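Section 4. Setting out the stirrer hotplate and its heating block

If you have worked through the earlier sections you will already have your bench cleared and your Fumby starter box unpacked, and I hope you have had a cup of tea as well, as this part goes best when you are not in a hurry. We are going to lay the cloth, stand the hotplate on it, fit the heating block and find a sensible home for the flask and the probe. Nothing gets switched on until step 7, so you can take as long as you like.

1. Spread the cloth over the table and smooth it out from the middle with the flat of your hand. It need not sit square to the table, but there should be no ridge where the hotplate will stand. A small strip of clear tape near an edge will keep it from creeping.

2. Lift the hotplate on to the cloth with both hands, holding it underneath and never by the knobs. Turn it so that you can read both displays comfortably from where you will be working.

3. Lower the heating block on to the round plate with the well facing upwards. Bring the clamp tabs in against the block and check that it doesn't rock when you touch it.

4. Put the round-bottom flask in its plastic holder, neck up, and leave it on the cloth within easy reach. Please don't be tempted to lay it down "just for a minute"; round flasks roll, and they always seem to know where the edge of the table is.

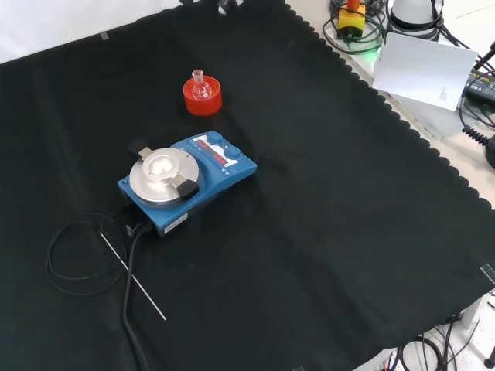
Wilma Verhoeven adds that she likes to do step 4 before step 3, so that both hands are free for the block and the flask is already safe in its holder. Either order will do perfectly well, and if hers suits you better, by all means use it.

Note: the cloth is there to stop things sliding and to make clear glass easier to spot. It is not a heat mat. Never put a hot block down on it; use the Nygård tile from the box (part 2294).

5. Uncoil the probe lead gently, letting the loops fall open on the cloth instead of pulling them straight. Push the connector home in its socket until it sits snugly, then lay the metal rod flat, well away from the edge of the table.

6. Lead the power cable off the table by the shortest tidy route, keeping it clear of the heating plate and of the probe lead. Leave a little slack, so that a passing elbow doesn't bring the whole lot with it.

7. Now switch on, and wait for both displays to light. Leave the two knobs turned right down for the moment and simply read what is showing. We will get to setting a temperature in Section 5.
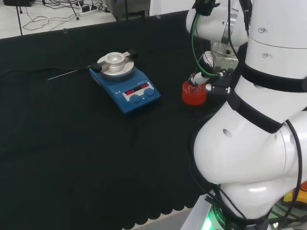

Fig. 4.2 Hotplate with both red displays lit and the probe laid out on the cloth.

Caution: once you begin heating, treat the block as hot until you have checked it with the probe. For the practice run in Section 5 we go no higher than 85 °C, which is still quite enough to give you a nasty burn.

If a display stays dark, switch off at the wall, check the power cable at both ends and try once more. Should it still refuse, leave it unplugged and write to the Sornuvier help desk, quoting the number on your packing slip.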